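Last touched 29 Jul 2022. If you are reading this much later, check the changelog before believing any of it.

# niltwood-place

Pick-and-place planning for a single arm in simulation, plus the episodes we recorded while getting it to behave. Niltwood is the task suite, `niltwood-place` is the planner that runs on it, and the name clash is our own fault.

## What's in the box

- `planner/` – grasp selection and arm motion. Started life as a fork of Pultar and has been drifting away from it ever since.
- `scenes/` – tabletop layouts with fruit, plates, cartons and cans.
- `episodes/` – 202 recorded runs, one folder each.
- `tools/` – replay, trimming, and a script called `fix_it.py` that fixes one thing. Read it first.

## Getting started

```
pip install -e .
python -m niltwood.run --scene split_table --seed 3
```

The first run compiles the collision meshes and looks exactly like a hang. Go and make tea. Later runs use the cache in `~/.niltwood`, which you should delete whenever you change a mesh, and which you will forget to delete.

## Episode format

Each folder holds:

| File | Contents |
|---|---|
| `joints.npy` | joint positions, in radians |
| `grip.npy` | gripper opening, 0 is shut |
| `cam.mp4` | rendered view |
| `meta.json` | scene name, seed, planner settings, result |

The `result` field is one of `placed`, `dropped` or `gave_up`. Of the 202 episodes, 111 are `placed`. We kept the rest because a planner trained only on its good days gets ideas about itself.

Early episodes have the gripper value the other way round. `tools/fix_it.py` flips it. Running it twice flips it back, so please don't.

## How the planner works

Perception hands over a list of objects with poses and a confidence score. Anything under the threshold in `config/perception.yaml` is treated as a solid lump to be avoided. The planner then picks a grasp, lifts, travels and lowers, checking the whole arm against the scene at every step.

The lowering step is where most of the work has gone. The old version aimed for the middle of the plate whatever was already on it, which was fine for the first piece of fruit and rude to the second. It now looks for free space on the plate and accepts a spot nearer the rim if the fruit will still fit. 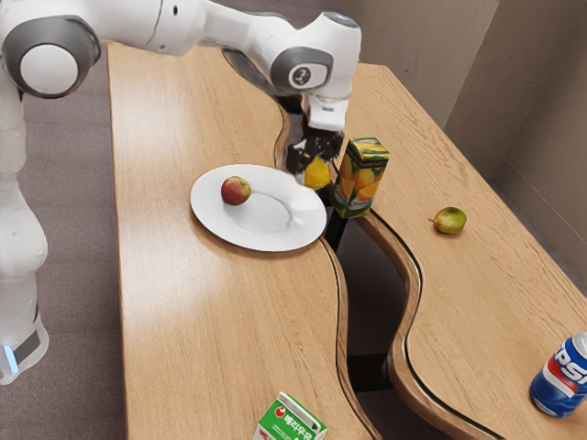
Tall cartons are the other headache. The wrist is wide, and a path that clears the fruit by a comfortable margin can still put the housing through somebody's orange juice. Set `wrist_margin` in `config/motion.yaml` if you want it more cautious. Set it too high and you'll collect a fine set of `gave_up` episodes.

## Known problems

- **Split tables.** With two tabletops and a curved gap between them, the support check fits a box around each top and so believes in a bit of table that doesn't exist. The Wróbel mesh loader gets the curve right but is slow. Turn it on with `--exact-support`.
- **Shiny plates.** Bright reflections on the rim sometimes come back from perception as a second, very thin plate. There is a filter. It mostly works.
- **Cans.** Anything partly out of view gets its centre guessed from the visible half, and the guess leans towards the camera.
- **Replay speed.** `replay.py` ignores `--speed` on Macs. We don't know why and have stopped asking.

## Not included

No real-arm episodes, and no driver either. The Gastier bridge lived here until March, when it moved to its own repo and took its bugs with it. Nothing in this planner has been tuned for hardware, so don't point it at any without putting your own speed limits in front.

## Contributing

Open an issue with the seed and the `meta.json`. "It went funny" is a fair summary but hard to replay. Pull requests need 2 passing runs of `tests/smoke.sh`, the second one with a cold cache.

Code is MIT, episodes are CC BY 4.0.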